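# Workshop tips: keeping two-handed gripper recordings usable

Notes for anyone recording with a pair of hand-held grippers and feeding the result to a planner. Most of these are software habits, with a few bench habits that save software work later.

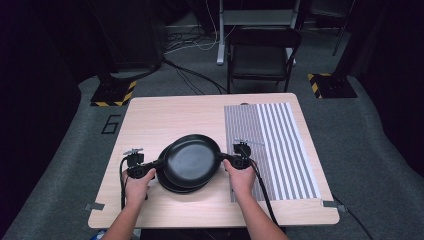

Teresa Noonan wrote in after the last version of this page to say that her trouble was never the grasping. Her planner treated a stack of cookware as one object, and every plan it made carried both pieces away together. She wanted to know whether to fix that in the labels or in the planner.

Fix it in the labels first. Give each pan its own ID before you record, even when the two are the same color and one mostly hides the other. Then add a "rests on" relation between them. If the planner supports relations at all, it will read that one. If it doesn't, write the relation into the task name so it can be searched later.

## Before recording

- Start the Histex logger and let both gripper streams run for 8 seconds with the jaws open. Use that stretch to set the zero for jaw width.
- Check left and right by closing one gripper at a time. Swapped channels are the most common fault in our files, and they look fine until replay.
- Route each cable off its own side of the table. A cable that crosses the work area gets picked up by the segmenter as an edge.
- Turn off automatic exposure. Dark cookware on a light table will otherwise pull the brightness up and down as the hands move.
- Clamp the tabletop. If it shifts, redo the table calibration and don't try to correct it afterward with an offset.

## Dark pans and depth

Matte black surfaces return patchy depth. Do not fill the holes with a smoothing filter, which rounds off the rim, and the rim is what you are gripping. Fit a circle to the rim in the color picture and take the height from the table plane plus the known height of the pan.

For a stack, fit the upper rim first, mask it out, then fit whatever arc of the lower rim is left. A short arc gives a poor center. In Hedico, set "hold radius" to the measured value and let only the center move. That one setting cleared up most of our bad fits.

Striped surfaces near the work can also fool the circle fit. Limit the search to the area between the two jaws.

## Two hands, one plan

Plan both grippers against a single clock. We used to plan the left side and then the right, and the replay would twist the pan on the way up. Rafferty has a "paired" mode that keeps the distance between the jaws fixed from first contact to release. Use it for anything held on opposite sides.

Allow 2 mm of slack in that distance. With none, the controller fights itself and the motors get noisy. With too much, the grip opens on turns.

Set the lift height above the lower pan's rim, and plan straight up before any sideways move. A sideways start drags the lower pan along.

## Files and cleanup

Write the raw streams and the labels to separate files. You will relabel more often than you rerecord.

Run the Grukix checker every night. Ours went through 1,486 takes in December and flagged mostly clock drift between the two sides. Anything flagged for drift goes to a holding folder. It can usually be realigned from the first moment both jaws close.

Split folders at 1,000 takes. The viewer opens larger ones, but scrolling gets slow and the thumbnails stop loading.

Keep the old calibration files with the takes they belong to. Copy them in, since links break when the drive is moved.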